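4.2 What the wrist views add

Claims that 200 remote-control demonstrations are enough for a simple table-top task deserve more doubt than they usually get. Our Plimley set holds 688, and we are still not sure what a policy learns from the wrist cameras. 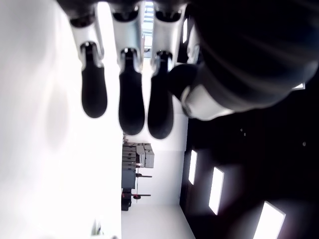
Friesen Group for Robot Teaching, Department of Engineering

With the palm turned away from the table, the wrist view holds the fingers, the ceiling lights and the far shelving. It says something about the pose of the hand and nothing about the tube. Praltine feeds every wrist image to the policy with equal weight. We doubt that this is wise.

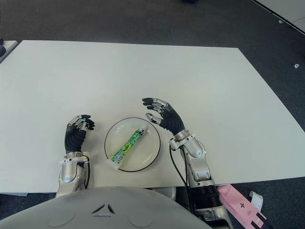 Figure 3a. Head view, right hand raised and open beside the plate.

The head view carries the tube, the plate and both hands, so it ought to do most of the work. Yet the gain reported for Bamamari is credited to the wrist cameras, with no test in which they are switched off. 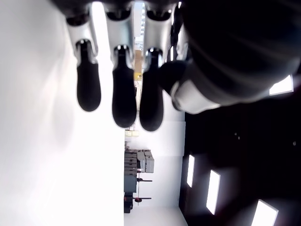
Figure 3b. Wrist view, thumb close to the third finger.

A small change in the thumb can be read from views of this kind, but the joint readings give the same thing more cheaply. Of the 3,254 wrist images we checked by eye, 2,352 had no part of the tube in them. 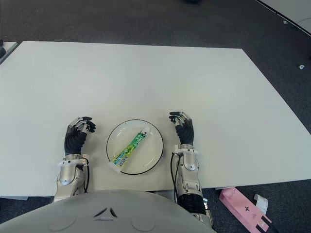
4.3 Limits of the comparison

We used one table layout and one operator. A second operator may well hold the hands differently, and we would not carry these counts over to another rig.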